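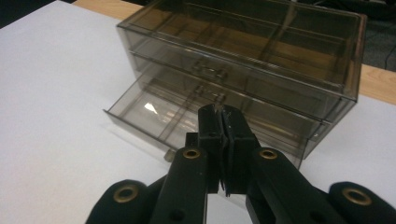
Smoky plastic, two drawers, and you can see what's in it without opening anything.

I spent most of March going through my mother's jewelry, and I've come out the other end with opinions! She kept everything in one big tin, every chain knotted to every other chain, and my first job was just getting it all apart. Baby oil and a sewing pin, if you're wondering. Do it in the morning with decent light, not at 11 at night like I did the first time.

Once things were loose I made the mistake of trying to sort by value. I have no idea what anything is worth (a brooch I was ready to toss got a very long look from Charalambos Raptis at the repair counter in Mendine, who then offered me 400 dollars for it). So I started over and sorted by what I'd wear.

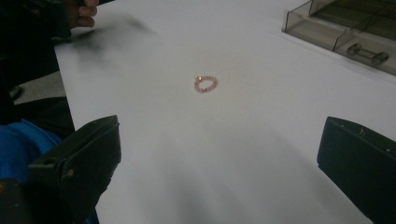

Stretchy things went in their own pile, and I'd tell you to do the same. Elastic goes brittle in a hot bedroom, and the beads end up under the dresser. Give each one a gentle tug before you put it away, and restring any that feel tired. Hok-lam Lau swears by doubling the cord, and I've come around to it.

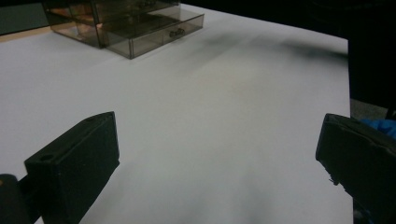
Small tinted organizer, white table.

Drawers beat a box with a lid, for me anyway. With a lid I only ever wore whatever was on top. Now earrings go in one drawer, rings and small stuff in the other, and the necklaces hang on hooks inside the closet door where they can't get at each other. 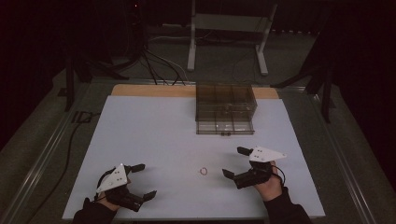 Oh, and save a little corner for the odds and ends you can't part with. Mine has one earring from a pair I lost at my cousin's wedding, plus a button off my dad's coat. Next month I'm starting on the scarves, so if you know how to get a perfume stain out of silk, please write in!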